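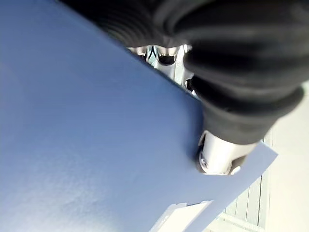
Ticket 237: Shared printer skips labels after driver update

Opened by: Merle Maihi
Assigned to: Achilleas Gkikas
Status: Closed
Site: Jarent, second floor

Problem as reported
Since the Jovora print driver was updated, label jobs stop partway through. A job of 65 labels printed 44 and then the queue showed it as complete. There was no error on the printer display. Plain letter-size jobs from the same computer print in full.

Log

Achilleas: Sent the same job from my own login. It stopped at the same label. Restarted the print service and cleared the queue. No change.

Achilleas: Swapped the network cable and moved to the other wall port. No change. Put the old cable back.

Merle: It also happens from Evdokia's computer. We need the labels for the Dimitriou records, so we are writing them by hand for now.

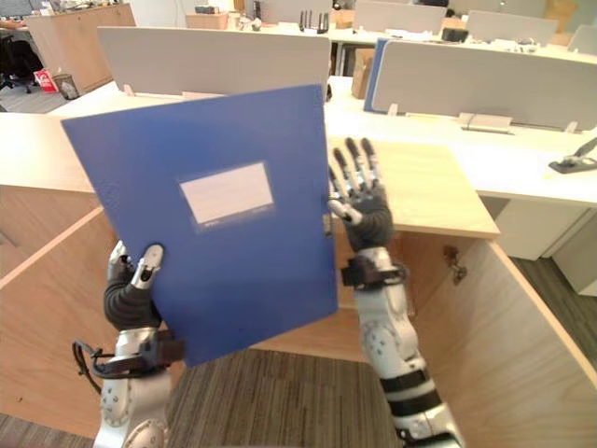 Blue folder, label area on the cover still blank.

Achilleas: Printed from the test page tool with the job saved to a file first. All labels came out. That points to the spool setting and clears the printer itself.

Achilleas: The update turned on "Start printing immediately." With that on, the driver closes the job if the label template takes too long to load. The template sits on the Drallano share, and opening it takes up to 45 seconds.

Fix
1. Open printer properties, Advanced tab.
2. Select "Start printing after last page is spooled."
3. Copy the template to the local drive and point the label program to the copy.
4. Restart the print service.

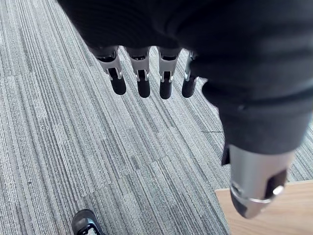
Gray striped carpet, office area.

Merle: Full job printed twice. Evdokia's computer still had the old setting, changed it the same way and hers is fine too.

Achilleas: Asked Polyxeni to add the spool setting to the setup sheet for new computers. The slow share is a separate problem and has its own ticket. Closing this one 2026-10-16.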